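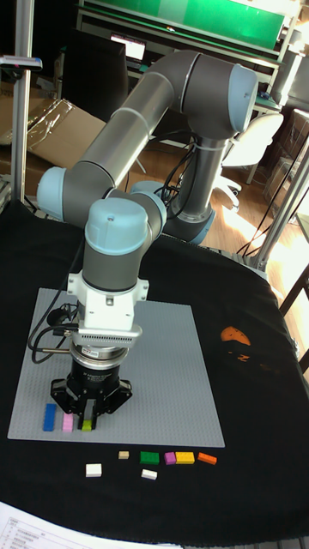 Give Me the Plain Gray Plate

Rutilio Cortés
Aug 15, 2021

I want to say a few good words for the building baseplate, the flat studded kind, and for the gray one most of all. I have loved toy bricks since I was small and I still do, and in all those years I have hardly ever heard anyone get excited about the plate. It comes out of the box first, it goes on the table, and everybody immediately starts talking about what is going on top of it. Well, I think the plate is the best part of the whole hobby!

My first one was green. I suppose most people's was. Green is lovely if you are building a house, because you get a lawn for free, and then you find yourself building houses for two years. Blue plates are the sea, so you build boats. I have nothing against boats (I once made a ferry to run between Hidar and Tokden, two towns my cousin and I invented and quarreled over for a whole summer), but the color had already decided half the game for us before we sat down. Gray doesn't decide anything. It can be a parking lot, a roof, the moon, a kitchen floor. It can also just be gray, and every brick looks good on it. Put a lime green brick on light gray and it practically hums. A pale pink one, which disappears in a full bin, suddenly looks like a very smart choice.

There is also the matter of how you start. I am firmly in favor of starting with very few bricks. In March I cleared out the big tub at home and sorted it, and one drawer alone came to 598 pieces, and I remember standing there with my hands on my hips feeling no wish to build anything at all. The next evening I took four bricks out at random, closed the drawer, and played happily until bedtime. Four! You turn one sideways, you leave a gap of two studs, you move the long one to the back, and before you know it there is a gate, or a bench, or a dog lying down.

People who sell or store bricks tend to talk about quantity, and I understand why, but with a beginner I think it does some harm. My niece's set, a secondhand one I found at the Contreras flea market, had some 405 pieces left in it, and she went straight for the instructions and got stuck on the second page. We put the booklet away. I gave her the plate and a handful of bricks and she made something she called a Gotutum, which has a front and a back but no sides, and she was so proud of it that it lived on the windowsill for weeks.

Now the table, because I have opinions about the table too. Put a cloth on it. A dark one, black if you have it, with no pattern. It keeps the noise down, it keeps a dropped brick from skating off onto the floor, and small bright pieces are so easy to find against it. My mother thought this was fussy until she played one round of it with us, and she now owns her own cloth.

The one serious argument against baseplates is that they are thin and don't stack the way bricks do, so a big model can't be lifted without everything flexing. True enough. I slide a tray underneath – an old baking sheet does nicely – and carry on. Others say a plate fences you in, and that a child should build out across the carpet. I like an edge, myself. When you reach it you have to go up, and going up is where the good trouble starts – the bridges, the leaning towers, the balcony that holds as long as you don't breathe on it.

So if you have a gray plate at the bottom of a box somewhere, go and get it out. Wipe it down with a damp cloth, choose a few bricks you like the color of, and press the first one on wherever you please. I usually go for the front left corner.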